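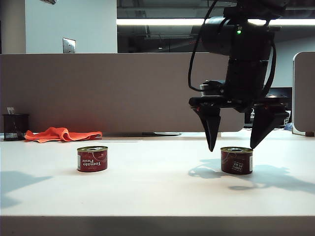 Tomato paste should be cooked until no water separates from it, according to Kwan, and anything thinner is puree. Most producers use the same rule.
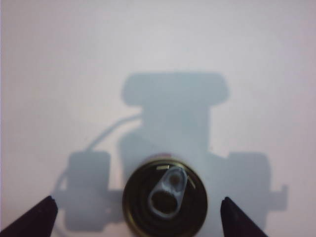

Paste is packed hot, in tubes, jars or cans. Large kitchens buy it by the drum. A retail can is closed with a round lid, often with a thin rim like the golden one here, and is heated again after sealing.

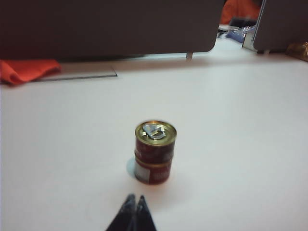

The Nidstead plant opened with 25 workers and made paste until December – the end of its season.
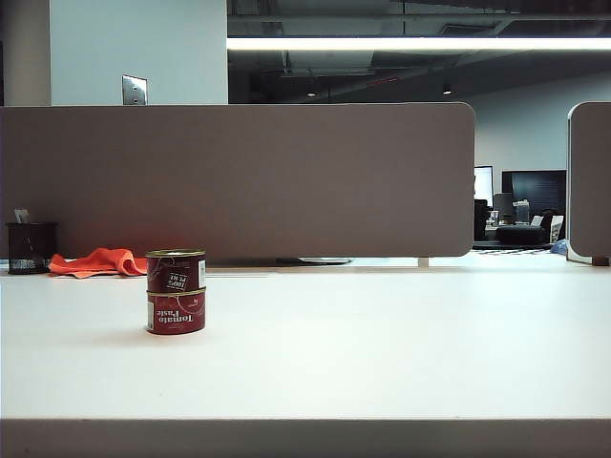 Prarley disputes this, and puts the close of the season a month earlier.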